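Wulisberg Handling Practice Project
Progress report to the Skodon Fund, second reporting period

Prepared by the project office, Wulisberg

1. Purpose of the work

The grant pays for a written code of practice for people who record household tasks with hand-held grippers. Recordings of this kind are used to train robot arms, and each group that makes them has its own habits. Some write down everything and some write down very little. Our aim is a short set of rules that a small team can follow in an ordinary home, with a checklist that fits on one sheet.

This report covers the period up to the end of April. It follows the headings agreed at the start of the grant.

2. Work done in this period

Draft 2 of the code is finished and has gone to the two partner teams, Chou and Brunex. It has 14 rules, grouped under consent, setup, handling, and records. Draft 1 was longer and repeated itself in several places, mostly under setup.

We reviewed 102 recordings against the draft. Each one was checked by two readers working separately, and differences were settled at the Thursday meeting. The tasks were limited to packing, sorting and putting away, as the grant plan says.

Most of the review time went on packing small items into open boxes. These tasks bring several of the draft rules into play at once. The items are light, many of the wrappers are clear or shiny, and the surface under them is often soft. The rule on backgrounds (rule 6) says that a home's own bedding and tablecloths may stay in place, patterned or not, provided the team notes the surface in the record. The rule on small packets (rule 8) says that the operator should bring the fingertips to both sides of the packet before closing, and should not pin it against the cloth from above.
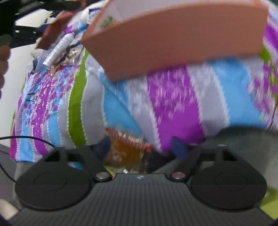

Samuele Testa wrote back that rule 8 asks for too much. In his view, an operator who has to think about both sides of every packet slows down and starts to move in a way that no longer looks like normal packing. He would keep the rule for stiff items and let people pick up soft packets however it comes naturally, as long as the wrapper is not torn. He also asked for a plain statement on cables: where a cable runs from the tool, it should be kept clear of the items and of the fingers.

We have accepted the point on cables, and it is now part of rule 9. On rule 8 we have not made a decision. The readers disagreed on this rule more than on any other, which suggests the wording is at least part of the problem. Two versions will be tried side by side in the next period.

3. Changes made to the draft

Five rules were reworded after the review.

Rule 2, consent. The resident now signs for each room separately. The earlier form covered the whole home with one signature, and one partner team found that residents had not always understood this.

Rule 4, personal items. Clothing, bedding and items on bedside tables may stay where they are if the resident agrees. Mail, medicine and family photos are to be put away before recording starts. The draft used to say "clear the room," and teams read that in very different ways.

Rule 9, cables. Changed as described above.

Rule 11, hands. Where two grippers are in use, each operator's free hand stays out of the space between the tools and the box. Hands may show at the edges of a recording. They should not be used to steady the box or move an item during the task.

Rule 12, start position. The fingers are to be open and empty at the start of each task, and the box is to stand where both tools can reach it without leaning over the items. If some items are already in the box, the record must say so.

The start position is the rule that teams asked about most. A bed is a difficult place to apply it. A light box can shift on a mattress, and there is seldom a good spot for a second tool. We now advise teams to settle the box first, lay the items beside it, and check the reach of both tools before recording.

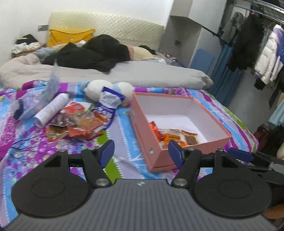 4. Problems and delays

The review took longer than planned. We had allowed 5 weeks and needed 7. The main cause was missing records. Many recordings came with no note of the surface, the items or the number of tools, and the readers had to work these out by watching. The extra time was covered by moving hours from the travel line, as agreed with the Fund by phone.

Brunex has not yet returned its comments on the consent section. Their legal reader has been on leave. We do not expect this to hold up Draft 3, but the consent form cannot be printed until we have them.

The one-page checklist is behind. The present version runs to a page and a half in readable type. We are looking at moving the consent items to the form itself.

5. Spending

Spending is within budget overall. Travel is under, staff time is over by the amount moved across, and printing has not been touched. A full table is sent separately to the grants office.

6. Next period

Test the two versions of rule 8 with both partner teams.
Finish the checklist and try it in homes where nobody on the team has worked before.
Write a short note on record keeping, with a blank record sheet attached.
Issue Draft 3 for open comment.

We ask the Fund to confirm that the open comment stage may run past the end of the next period if the consent section is late. No extra money is requested for this.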